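Print this page | E-mail this page

Drornudon Fine Suture Thread, Black, Practice Grade

We have been selling thread to teaching hospitals and veterinary schools for a good many years now, and the Drornudon is still the spool people write to us about. It's a braided, coated, dark thread that knots down snugly, doesn't fight you on the second throw, and comes off the reel without those maddening little curls (you know the ones!). Clementina Paiva in our sample room keeps a reel in her desk drawer and will happily mail you a length if you'd like to try it first. 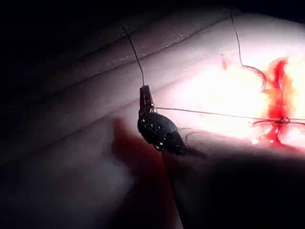
A fine dark thread held in a metal jaw tip, with a second length pulled taut across the tissue.

Each reel holds 85 yards, and reels are packed 5 to a box. We used to sell them singly, but the cardboard sleeves got crushed in the mail and customers were very patient with us about it, so boxes it is. If your department only needs one or two, call Hélder Loureiro at the order desk and he'll usually find a way.

Please note that practice grade is not sterile and is meant for teaching and bench work only. For the same thread with the Lytvynenko needle already attached, see the Derkeck range, which comes in short and long lengths.

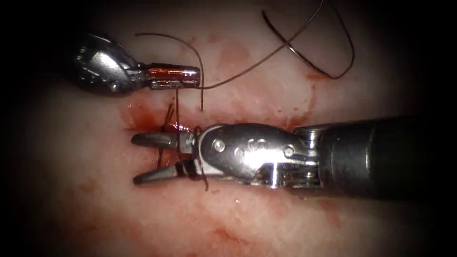

Two instruments over pale pink tissue.

Keep the reels in their box, out of direct sun, and they'll stay supple for roughly 10 years. A reel that's been sitting on a windowsill all summer may feel a bit stiff for the first yard or so, and it's perfectly fine to snip that off and carry on. New stock arrives every September, just in time for classes, and it does go quickly, so do get your order in early!

Print this page | E-mail this page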